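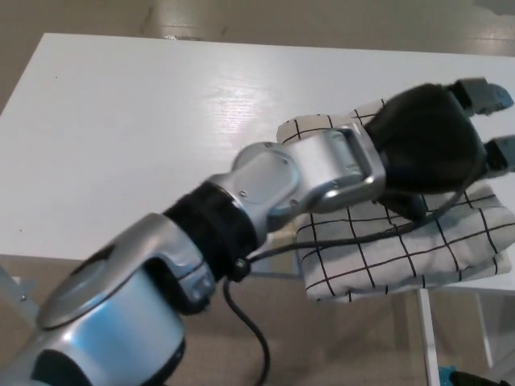 January, evening

I am writing this at the kitchen window with tea, and I want to put down the whole week before I forget it, also the boring parts. My grandmother kept such a notebook all her life, mostly weather and laundry, and I used to laugh at it. Now I read her pages with great interest, so perhaps somebody will read mine.

Since Monday is gone from my head already, I begin with the cloth. It is the checked one, off-white with thin black lines, which I bought in the shop in Skorkham when I moved. I bought it for a table, then I used it over the sofa, and in the winter it became a kind of small blanket for the knees. It does not have a proper job in my home. Because of this it never has a proper place either, and it travels from chair to chair until I become angry with it.

This week I decided that every cloth and towel must be folded the same way and must fit on the shelf. The shelf is not deep. I learned this after I had already folded everything into long shapes, the way my mother does it, and the ends were hanging out like tongues. So I took it all down and started from the beginning.

The small towels were easy. The sheets I did in the hallway, walking backward with one corner in each hand, and I hit my elbow on the door handle. The checked cloth I left for the end and it was the worst of all. One would think that a cloth with a grid on it folds by itself, that you only have to put line on line. But the lines are printed a little differently from the edges, or maybe the cloth has pulled in one direction from washing. If I follow the lines, the corners do not meet. If I follow the corners, the lines go like waves. I tried 4 times and each time I told myself that it was only a cloth.

In the afternoon Tõnu Žukauskas called about the train to Larnis, and I complained to him for a long time about corners. He listened politely. Then he asked if I had washed it with hot water, and I had to say yes. He said his aunt put tape on her table to show where the cloth must lie, and she folded toward the tape and never looked at the pattern at all. I thought it was a strange habit, but after we finished talking I kept thinking about it.

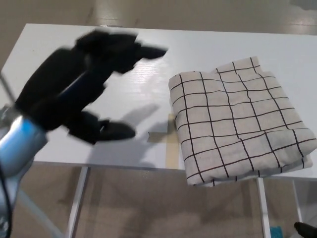 A mark of masking tape is good for the eyes, I must admit. The eye wants something that stays still. With soft things everything moves when you touch it - you pull one side straight and the other side walks away. A white table is not a help in this, especially with a cloth that is nearly white too. The tan tape you see immediately, and you know where the middle is.

I also think I am too strict about the layers. When I press them very flat, the cloth looks good for one minute, and then it rises again and one corner stands up like the ear of a dog. My mother would put a heavy book on it. I have a big dictionary which is over 1000 pages and which I use less than I should, so it could at least do this work. But I did not take it down. I let the corner stand.

What I like in this cloth is that it is thick when it is folded. It becomes a soft block with round sides, and you want to put your hand on it. Thin cloths do not do this, they only lie there. I remember that in the shop I chose it for exactly this reason, I pressed the pile with my palm and the woman looked at me. I took it to the cash desk quickly.

Other things from the week, so that they are also written:

The soup with barley was too salty and I ate it for 3 days. On the last day I added a potato and it was better, so next time the potato goes in from the start.

I wrote to Liven about her visit. She will sleep in the small room, and for this I need the good sheets, the blue pillowcase, and a blanket which does not smell of the closet. Maybe the checked cloth can go at the end of her bed. Then it has a job, at least for the weekend.

I found the missing glove in the pocket of the other coat. I had looked there before, I am sure of it.

It was very bright outside in the mornings, and the light came in low and made every smooth thing shine, the floor and the table and the kettle. I could see all the places where I had wiped badly. I wiped them again with vinegar and water, and after this I could see different places.

I have learned a new word, "overhang." I had always said that the cloth "goes out" from the table, and Tõnu corrected me, kindly. A cloth overhangs the edge. I like that it is one word. In my language we need 4 words for this and one of them is rude if you say it fast. Now I notice overhanging everywhere, the mat over the step, the snow over the gutter, the hem of my curtain over the radiator.

For tomorrow: buy the tape, the tan paper kind which comes off without leaving glue. Ask about the train tickets, because Tõnu has surely not done it. Iron the pillowcase. Move the winter towels one shelf lower, so I do not need the stool each time.

My tea is cold now and the neighbor upstairs has started with the piano again, the same slow piece, and he stops always in the same place. I will wash the cup and go to bed.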